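### 4.3 Keeping the gripper honest

Most of the upkeep on Oren happens in the last hand's width of the machine. The arm itself has been very little bother. The gripper, the two fingers and the small camera on the wrist are another matter, and I've ended up spending more time on those few parts than on the whole of the control code (which I did not put in the project plan, and probably should have).

The cell is simple enough: one arm, one parallel gripper, one wooden tabletop and a wrist camera that looks down past the fingers. The finger pads are ribbed and black and come from Usura in pairs. We log every grasp, and by the time we froze the data for this paper the log stood at 3,084. I re-check the gripper every 200 grasps, and also whenever somebody has had the wrist apart, even if they swear they only touched the cable.

The re-check starts with the fingers wide open. I jog the arm down until both tips show in the lower corners of the camera view, then I look at whether they come in at the same height and the same angle. If one tip sits higher, either the pad has crept along its finger or the camera bracket has turned a little, and you can't tell which from the picture alone. So I close the fingers on a plain foam block, open them again, and see whether the block has been shoved sideways. A shove means the fingers aren't meeting in the middle. No shove and a lopsided view means the bracket.

I like foam for this job. It has no label to confuse the segmentation, it has nice straight edges, and it doesn't mark the pads. Figure 6a has the gripper open over the table with the block beside the right fingertip, and you'll notice the bluish-white glare on the wood between the two tips. That glare cost me most of November! Our edge finder was very fond of it, and kept reporting an object in the gap. I now mask the patch before the check runs, and I turn the exposure down a touch when the mask isn't enough.

**Figure 6a.** Wrist view with the fingers open and the foam block at the right.
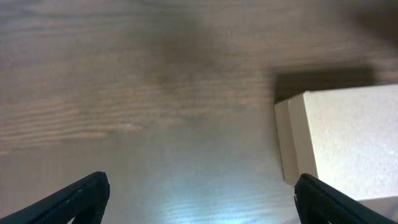
Mekdes Dinsa wrote in the margin of my draft that masking is a cheat, that a lamp moved by a hand's width would have done the same job in an afternoon, and that a mask will sooner or later hide a real object from us. I think all of that is fair. We did try moving the lamp -- twice -- and each time the glare went somewhere else and the shadows got worse, so the mask stayed. It is saved with each run, so anyone who wants to redo the analysis without it can do so.

The pads themselves wear from the tip inwards. For the first part of the study I changed them when they looked tired, which was a poor rule because I was the one doing the looking, and I'm stingy with spares. We then ran one pair until it began to let go of things, and it managed 519 grasps before the first slip we couldn't blame on the planner. Since then I've swapped both pads well short of that, always as a pair. A new pad next to an old one makes the grip lean to one side, and then you're chasing an offset that has nothing to do with the camera.

Swapping is quick once you've done it a few times. Power off, fingers open, old pads out, a wipe of the seats with a dry cloth, new pads in, screws nipped up evenly from side to side. Then I run the arm through an empty program for 300 seconds and try the screws again. They nearly always take a bit more of a turn, and I was slow to learn that, having blamed the Skestus driver for a wobble that was entirely mine.

The second half of the check is a look further out. I tilt the wrist until the camera takes in the back of the table, where the wood meets the white wall, and use that line as a rough level. In Figure 6b it climbs slightly from left to right. I record the slope and compare it with the last one taken from the same pose. What matters is whether it has changed between checks, since a steady tilt is dealt with in the calibration. I don't clear the table for this part, as the objects don't get in the way of the line.

**Figure 6b.** Wrist view towards the wall, fingers open, with a blue-capped bottle low in the gap and an open cardboard box on the right.
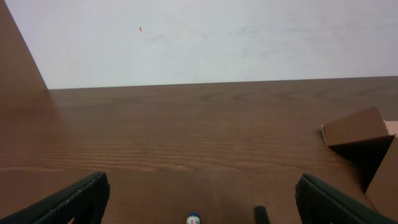
How often does the camera need a full recalibration, as opposed to this quick check?

Only after the bracket has been loosened or the recorded slope has shifted between two checks in a row. A single odd reading gets repeated first.

The full calibration follows the Giannakopoulos routine with our own pose list, and I've put the list in the appendix along with the torque settings for the pad screws. Keep the settings near the machine. Ours are taped inside the tool drawer, with the date of the last pad swap pencilled next to them -- Thursday, January 4, 2024, as I write this section.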